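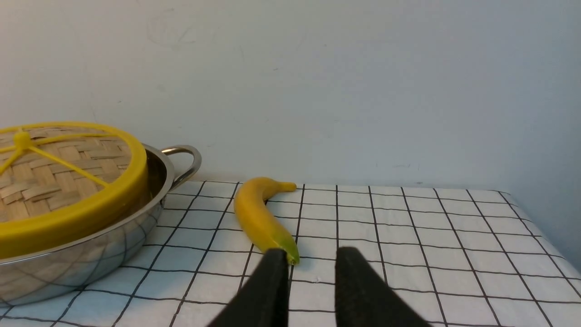 Inspection of the tabletop handling cell at the Naciri building was carried out on Saturday, October 7, 2023, by Radwa Ezzat, with Marcus Haverford present for the powered checks. The cell was inspected in its ordinary working arrangement, with the gridded cloth on the table, the banana lying between the open fingers, and the pot with its woven lid to the left. The cloth bends down over the right side of the table and shows slight wrinkles there; see item 2.3. Items are marked Pass, Pass with comment, Action required, or Not inspected. An item marked Action required must be closed by the cell supervisor before the next scheduled inspection.

Cell: Atell tabletop cell, bay 4
Controller: Flelel, arm hours at inspection 3142
Arm hours at previous inspection: 2640
Cell supervisor: Siu-ming Cheung
Previous inspection: January

Section 1. Access and stopping

1.1 Emergency stop at operator position reachable without leaning over the table
Pass.

1.2 Emergency stop removes power from the arm and from the gripper
Pass. Tested twice, once with the arm at rest and once at reduced speed. Gripper held its position on loss of power, as specified in the cell manual.

1.3 Restart requires a deliberate reset at the controller
Pass.

1.4 Floor marking complete and legible
Pass with comment. Tape is worn through at the corner nearest the door. Replace when convenient.

1.5 Operators on current authorization list
Action required. Sanaa Gaber has completed the training but her name has not been added to the posted list. The list on the controller cabinet is an earlier issue and is to be removed.

Section 2. Table and work surface

2.1 Table does not move when pushed by hand from each accessible side
Pass.

2.2 Table height unchanged from setup record
Pass.

2.3 Cloth flat in the working area and secured at the edges
Pass with comment. Gentle ripples and faint creases are present and are acceptable for the present tasks. The right side should be smoothed and clipped again before any work is carried out close to that edge. The cloth must not be pulled tight from one side only, as the grid is used by operators to return objects to their start positions.

2.4 Wall behind the table free of fixtures within arm reach
Pass with comment. Faint gray marks and small smudges on the wall. No damage to the surface was found by touch. Clean at the next general cleaning.

2.5 Metal items placed so that handles do not enter the closing path of the gripper
Pass. The looped handle of the pot points toward the banana without touching it. Operators are reminded to check this clearance whenever the pot is replaced on the table.

2.6 Lids and other unattached items stable when the table is tapped
Pass. The lid did not shift.

Section 3. Gripper

3.1 Finger mounting screws tight
Action required. One screw on the right finger turned slightly under the torque driver. It was tightened during the inspection. Joaquín Ledesma is to recheck all finger screws after one week of normal use and enter the result in the log.

3.2 Finger surfaces free of cuts, lifting edges and hardened spots
Pass with comment. Both black finger surfaces were examined by hand with the arm powered down. No lifting was found. Wipe with a dry lint-free cloth only; the solvent bottle kept in the cabinet is not approved for this material and should be stored elsewhere.

3.3 Fingers open to full width without hesitation
Pass.

3.4 Fingers close evenly on the test block
Pass. Test block gripped and released at three positions along the fingers.

3.5 Grip force setting agrees with setup record
Pass with comment. Setting agrees. The record itself is handwritten and has been corrected more than once. A clean copy is requested.

Section 4. Wrist camera and cabling

4.1 Camera bracket tight and lens clean
Pass. Lens cleaned before the check.

4.2 Both fingertips visible in the camera view with the gripper open
Pass.

4.3 Cable has slack through the full range of wrist rotation
Action required. Slack is sufficient, but the second cable tie from the wrist has begun to mark the outer jacket. Replace with a hook-and-loop strap of the Flollby type already used at the elbow. Do not use a narrow plastic tie as a temporary measure.

4.4 Connectors seated and strain relief in place
Pass.

Section 5. Arm

5.1 Arm returns to home position within tolerance
Pass.

5.2 Unusual noise or vibration at reduced and normal speed
Pass with comment. A light ticking was heard from the base joint at reduced speed only. M. Haverford reports that it was present in January and has not changed. Listen again at the next inspection and compare.

5.3 Base bolts tight, witness marks aligned
Pass.

5.4 Lubrication interval
Not inspected. The interval is handled under the service agreement. The date of the last service visit was not available at the cell and is to be copied into the log by the cell supervisor.

Open actions
1.5 Update authorization list and remove the earlier issue: S. Cheung
3.1 Recheck finger screws after one week: J. Ledesma
4.3 Replace cable tie at wrist: J. Ledesma

The cell may remain in use while these actions are open, at reduced speed only until item 4.3 is closed. The next inspection is due after a further 400 arm hours.

Inspected by: R. Ezzat
Received by: S. Cheung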